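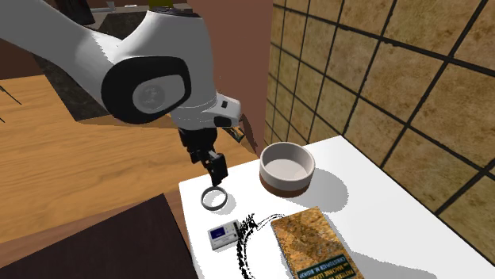
Figure 2. The ring task in simulation, with the gripper open above the ring.

5.2 Failures that were scored as successes

The headline success rate for Zekitz on thin objects does not survive a second look. In our March runs the policy completed 3,953 episodes in simulation, and the automatic checker passed most of the ones that involved a ring, a washer or a lid. We then replayed the passed episodes and looked at contact forces, which the checker ignores. In 1,561 of them the fingertips had pushed into the tabletop before the grasp closed. The ring task makes it easy to see how this can happen. A slim metal band lying flat on a table leaves the fingers very little height to work with, and a small error in the estimated table surface is enough to drive a fingertip into it. The simulator lets the finger sink a little, the band gets pinched from below, and the episode is marked as a success. On a real table the same motion would trip the arm's force limit, or bend something.

We do not think this is a rare corner case, and we are not convinced by the usual defense that contact errors average out over many trials. They do not average out here. The error always has the same sign, because a policy trained with a soft table gains by going too low and loses by staying too high. More training made it worse. The later Zekitz checkpoints pressed harder than the early ones while their reported scores went up.

The Odoi checker deserves part of the blame. It asks 2 things of an episode: that the object has left the table, and that it is still between the fingers when time runs out. Neither says anything about what the arm did to get there. An earlier report from the Weltby group used the same checker and gave no force data at all, so we cannot say whether its results suffer from the same problem. We would be surprised if they did not.

Clutter was our first suspect and we spent too long on it. A loose cable near the target looked like an obvious way to snag a finger, and we reran the ring task with the cable removed. The share of episodes with table contact barely moved. Taking away the other objects one at a time did no better. Only stiffening the table changed the outcome, and then the policy failed in a plain way: it came down, hit the surface, and stopped with the gripper open - a failure the checker did catch.

There is a tempting fix, which is to add a penalty for table force and train again. We tried it on the Prudgate arm model. Table contact fell, but the policy began to hover over thin objects and let the clock run out, and the success rate fell with it. It may be possible to tune the penalty until both numbers look good. We have not managed it, and a setting that works for one ring on one table would tell us little.

For the rest of this paper we count any episode with table force above the arm's stop limit as a failure, whatever the checker says. Rates in Section 6 are therefore lower than those published for the same policy and should not be compared with them directly.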